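Bikley Bell Controller - User Manual
Section 7. Setting Up the Feast Calendar
Revised September 22, 2026

7.1 Before you start

The feast calendar tells the controller which days of the church year have their own ringing. Without it, the controller follows the weekly schedule from Section 6 and rings the same pattern at Easter as on any other Sunday.

You need the following:

- The four-digit access code for the control panel.
- The church calendar (ordo) for your diocese, for the year you are setting up.
- The name and date of the patron feast of the church, and the anniversary of its dedication if one is kept.
- The Mass times for Christmas, Holy Week and Easter. If these are not settled yet, leave the entries blank and return to 7.5 later.

All times are entered on the 24-hour clock. Noon is 12:00. Midnight at the start of a day is 00:00.

CAUTION: Turn the bell output key to OFF before you edit the calendar. Saving a change can start a peal at once if the saved time is the present time. Anyone working in the belfry must be clear of the hammers before the key is turned back to ON.

7.2 Choosing the base calendar

The controller holds three base calendars. Each one contains the fixed feasts and works out the date of Easter and the days that hang on it.

1. Press MENU and enter the access code.
2. Select CALENDAR, then BASE.
3. Select General, Older Form or Western Reformed. The present choice is marked with a star.
4. Press OK. The display reads REBUILDING.
5. Wait until the display shows the name of the calendar and the current season.

Rebuilding clears all local feasts. If local feasts have already been entered, copy them to a card first (see 7.7).

Note: The base calendars do not cover churches that reckon Easter by the Julian calendar. Those churches should select General, turn off MOVABLE FEASTS and enter the dates by hand each year.
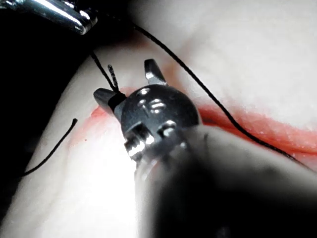
Dates before the year 2000 cannot be entered. This has no effect on ringing. It matters only when the year of a dedication is typed in for the record, in which case the year should go in the REMARK line and the day and month in the DATE line.

7.3 Setting the rank of a day

Every day in the calendar has a rank. The rank decides which ringing pattern is used and which entry wins when two fall together.

Rank 1 - Solemnity. Full peal before the main Mass, and after it if the AFTER option is on.
Rank 2 - Feast. Two bells before the main Mass.
Rank 3 - Memorial. One bell, as on a weekday.
Rank 0 - No rank. The weekly schedule applies.

To change the rank of a day:

1. Select CALENDAR, then DAYS.
2. Use the arrow keys to reach the month and day. Hold either arrow to move by whole months.
3. Press EDIT.
4. Set RANK and press OK.
5. Press BACK twice to return to the main display.

Sundays are held apart from the ranks. A Sunday in Advent, Lent or Easter is never replaced by a local feast, even one set to Rank 1. A Sunday in Ordinary Time gives way to Rank 1 but not to Rank 3. Feasts of Rank 2 give way to the Sunday unless LORD'S FEAST is ticked.

The Assumption is a useful day to check. Go to August 15 and confirm that Rank 1 is shown and that the pattern reads FULL. If it reads ONE BELL, the base calendar was not rebuilt and 7.2 must be repeated.

7.4 Adding a local feast

The patron feast is kept at Rank 1 in the church that bears the name. The controller does not know the name of your church, so the day has to be raised by hand.

1. Select CALENDAR, then LOCAL.
2. Press ADD.
3. Type the name. Up to 24 characters are stored, including spaces. "St" may be used without a period.
4. Enter the day and month.
5. Set RANK to 1.
6. Set REPEAT to YEARLY. Choose ONCE for a day that will not return, such as a jubilee.
7. Press OK.

The memory holds 24 local feasts. When it is full the ADD key is grayed out, and an old entry has to be deleted before another can be made.

If the patron feast is kept on the nearest Sunday, do not change the date. Leave the true date in place and set MOVE TO to SUNDAY AFTER or SUNDAY BEFORE. The controller then works out the Sunday each year. Entering the Sunday itself as a fixed date gives the right result for one year only.

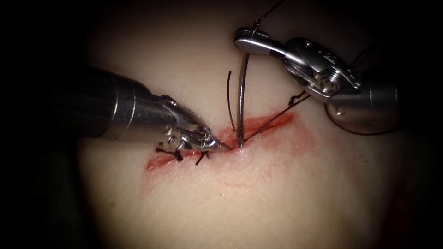 Can two churches that share one controller keep different patron feasts?

Each church needs its own output group. Assign the groups under OUTPUTS, then pick the group in the GROUP line when adding the feast. A feast with GROUP set to ALL rings in both places.

When the two towers stand within hearing of each other, set DELAY on the second group to at least one full peal, or the patterns will overlap on the days both churches keep.

7.5 Advent, Christmas and Holy Week

Advent starts on the fourth Sunday before Christmas Day. The controller finds this Sunday without help. Some parishes ring less in Advent - a single bell before Mass, for instance - and this is set once for the season.

1. Select CALENDAR, then SEASONS.
2. Choose ADVENT.
3. Set PATTERN. The factory setting is SAME AS WEEKLY.
4. Set END to BEFORE VIGIL MASS or MIDNIGHT. BEFORE VIGIL MASS gives the Christmas peal at the first Mass on the evening of December 24.
5. Press OK.

For a Mass at midnight, enter the time as 00:00 on December 25. An entry of 24:00 is refused. If the peal should come before midnight, set LEAD to the number of minutes wanted; the controller will count back into December 24.

Holy Week needs more care. By custom the bells are silent from the Gloria on Holy Thursday until the Gloria at the Easter Vigil. The controller cannot know when the Gloria is reached, so the silence is started and ended from the remote button in the sacristy.

1. Select CALENDAR, then SEASONS, then TRIDUUM.
2. Set SILENCE to ON.
3. Set START to REMOTE. If there is no remote button, set START to TIME and enter a time shortly after the Mass begins.
4. Set END to REMOTE or TIME in the same way.
5. Set CLOCK STRIKE to SILENT if the hours are also to be muted.
6. Press OK and check that SILENCE ARMED appears beside the date of Holy Thursday.

CAUTION: With END set to REMOTE, the bells stay silent until the button is pressed. If it is not pressed during the Vigil, no bell will ring on Easter morning. Set the BACKUP line to 07:00 on Easter Sunday to cover this.

Note: The Angelus is replaced by the Regina Caeli in the Easter season. The prayer changes but the ringing usually does not, and the controller keeps the Angelus pattern of three, three, three and nine strokes all year. To use another pattern, set EASTER ANGELUS to CUSTOM.

7.6 Feasts that are moved

A fixed solemnity can land on a day that outranks it. The controller moves the ones in the General calendar. In 2027, March 25 is Holy Thursday, and the Annunciation passes to the Monday after the Second Sunday of Easter. The DAYS screen shows the letter T beside a feast that has been moved.

Local feasts are not moved unless told to be.

1. Select CALENDAR, then LOCAL.
2. Choose the feast and press EDIT.
3. Set IF BLOCKED to NEXT FREE DAY, DROP or ASK.
4. Press OK.

ASK is the factory setting. With ASK chosen, a message appears on the display seven days ahead and stays there until a day is picked. If no day is picked the feast is dropped for that year.

The diocesan ordo overrides the controller wherever the two differ. Change the day under DAYS and tick HOLD, so that the next rebuild leaves it alone. 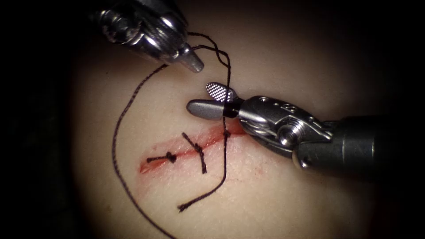
Figure 7-3. Thread looped at the tip of the needle driver.

7.7 Saving and loading a calendar

The calendar can be stored on a memory card and edited on a computer with the Collet program. Collet version 3 or later is required. Files made with the older Trullau controller open in Collet but lose their ranks, and every day comes in as Rank 0.

1. Put the card in the slot under the display, label up.
2. Select CALENDAR, then CARD.
3. Choose SAVE. Do not take out the card while the light is blinking.
4. When the display reads DONE, remove the card.

To load an edited file, follow the same steps and choose LOAD at step 3. The controller asks whether to replace or merge. MERGE keeps existing local feasts and adds the new ones; where both have an entry for the same day, the one on the card is used.

7.8 Messages

CAL OLD - The year of the calendar has passed. Press OK to rebuild.
NO MASS TIME - A ranked day has a pattern but no time. Enter one under DAYS.
CLASH - Two entries of equal rank fall on the same day. Lower one of them or set IF BLOCKED.
SILENCE LEFT ON - The remote has not been pressed and no BACKUP time is set.
CARD FULL - Delete older files from the card and save again.

When the calendar is complete, turn the bell output key to ON and go to Section 8, Funeral and Wedding Ringing.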